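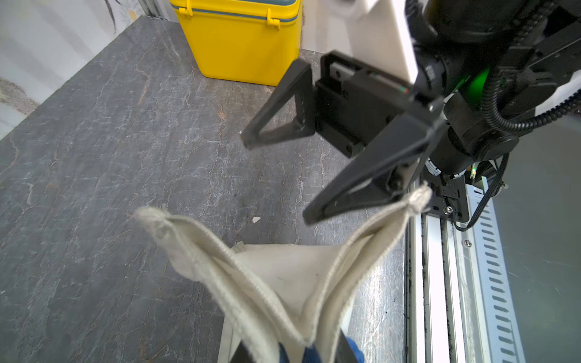
1/ Moving the sourdough starter to the new flat: a thread for anyone who thinks flour and water can't have opinions.

2/ The starter is called Clernia. I didn't name her. She came in a jam jar with the name on masking tape, from a bloke at the Howells Street market who was moving to a place that didn't allow pets. I thought he was kidding.

3/ The old flat had a hot water cupboard that sat at a lovely steady warmth all winter. The new flat has an Amora heater, which has two settings: off, and a faint smell of singed dust.

4/ Day one in the new kitchen she did nothing. Day two, nothing, plus a layer of grey liquid on top. The forums call this hooch and say not to worry. The forums also say to throw her out immediately. Same forum, same page.

5/ Feeding, for those playing along at home: 40 grams of starter, 70 of flour, 68 of water. I know it's meant to be equal. I was 2 grams short once, got a good loaf, and now I can't stop.

6/ Tried her on top of the fridge. Tried her in the oven with the light on. Forgot she was in the oven with the light on. Preheated for chips.

7/ She's fine. The rubber band isn't. The chips tasted a bit of rubber band.

8/ Before anyone asks, yes, I keep a backup. It's dried flakes in an envelope, in the drawer with the allen keys and the takeaway menus. I have mistaken it for fish food once, and I don't own a fish.

9/ Someone in the replies says to use filtered water. I bought a Fluvus jug. It takes eleven minutes to filter enough for one feed and the lid falls into the bowl every time you pour. Starter indifferent. Benchtop very clean.

10/ Switched to rye flour for three feeds. This did something! By 4 pm she'd climbed past the marker line, and by dinner she was out of the jar and heading for the toaster.

11/ First loaf in the new oven. The dial has lost its numbers so I'm baking at "just past where the screw is". Oven thermometer reckons that's 209. Recipe wants hotter. The screw is as far as I'm prepared to go.

12/ Result: great colour, decent crust, and one enormous hole through the middle where the butter goes in and leaves by the bottom. I've been calling it rustic. My neighbour called it a tunnel and had three slices.

13/ For the people asking about discard: crumpets. Pinch of bicarb, pinch of salt, hot pan, egg rings if you've unpacked them. I haven't, so mine are shaped like Tasmania.

14/ She now lives on the shelf above the kettle, where she gets a puff of steam every time I make a cuppa. I'm up to six cuppas a day – for her sake.

15/ Next week I'm going to try the fruit loaf. If you've got a way to stop the sultanas on the outside turning to charcoal, replies are open. Please don't say foil. I've tried foil.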